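Penusar Community Kitchen
Jobs > Current openings

Kitchen and Front Counter Assistant (part time)

Posted 8 Jul 2022
Location: Brellov Street site, with some shifts at the Liem Hall site
Hours: 24 per week, mostly late mornings and afternoons
Pay: hourly, paid every two weeks
Reports to: Amedeo Sartori, Kitchen Manager
Reference number: 941

Penusar Community Kitchen serves a low-cost lunch to anyone who comes in. We also run an after-school snack counter and rent the kitchen to small food businesses in the evening. In June we served 3,122 lunches between our two sites. The dining room at Brellov Street seats 60.

We are hiring one assistant to work with the lunch crew and then stay on for the snack counter. The person who had the job has moved to our baking program, so the position is open now and we would like to fill it before the school year starts.

What you will do

Set up the serving line before lunch and keep it stocked until we close the doors.
Wash, peel and cut vegetables from the day's prep list.
Serve guests, answer questions about what is in the food, and pass allergy questions to the cook on duty.
Take payment at the counter. Guests pay what they can, and some pay nothing. You will need to be comfortable treating both the same way.
Run the dish machine and put away clean dishes, pans and trays.
Check in dry goods deliveries from Zitow Wholesale and rotate the shelves so older stock is used first.
Open the snack counter after lunch cleanup, and close it at the end of the afternoon.
Write down refrigerator and freezer temperatures twice per shift.

The snack counter is a small part of the job in hours, but it is the part where you will be on your own the most. Most of the customers are children between six and twelve, many of them with a younger brother or sister along. You will set out the food, keep the counter clean and talk with parents. We have a play corner next to the counter, and the assistant tidies it before closing.

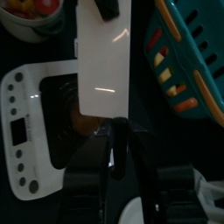
White bowl with colorful contents.

What we are looking for

You do not need restaurant experience. We will train you on the equipment and on our way of doing things. You do need to:

Be at least 18 years old.
Be able to stand for most of a shift and lift boxes weighing up to 49 pounds.
Hold a food handler card, or get one within your first month. We pay the fee.
Pass a background check, which is required for anyone working with the after-school program.
Read and follow a written prep list in English.
Show up on time. Lunch starts whether or not the whole crew is there.

A second language is helpful. So is any experience with children, paid or unpaid. If you have worked a cash drawer before, please mention it in your application.

Schedule

The usual shift is 10:30 a.m. to 4:30 p.m., four days a week, with a paid half-hour meal break. We post the schedule two weeks ahead. You will work at Liem Hall roughly one shift in five. It is on the same bus line as Brellov Street, and there is free parking behind the building. Both sites close for one week in the winter, and that week is paid.

Benefits

Lunch on every shift
Paid sick time from your first day
Paid vacation after six months
Monthly transit pass
Work shirts and aprons (you supply closed, non-slip shoes)

This position does not include health insurance. Staff who move to 30 hours or more can join the plan, and we offer extra hours to current staff before we advertise them.

How to apply

Pick up an application at the Brellov Street counter or print one from the Jobs page. Return it in person, or mail it to the attention of Amedeo Sartori. Put the reference number on the first page. A resume is welcome but not required. Please list two people we can call who have worked with you, taught you, or known you for at least a year. Relatives do not count.

We will call applicants for a short interview, followed by a paid two-hour trial during lunch. Wear clothes you can work in for the trial. We will tell you either way within a week after it.

If you need the application in large print or want help filling it out, ask at the counter any time after lunch service.

Penusar Community Kitchen is an equal opportunity employer. A past conviction does not automatically rule you out, and we will talk with you before making a decision based on a background check.

Applications are accepted until the position is filled.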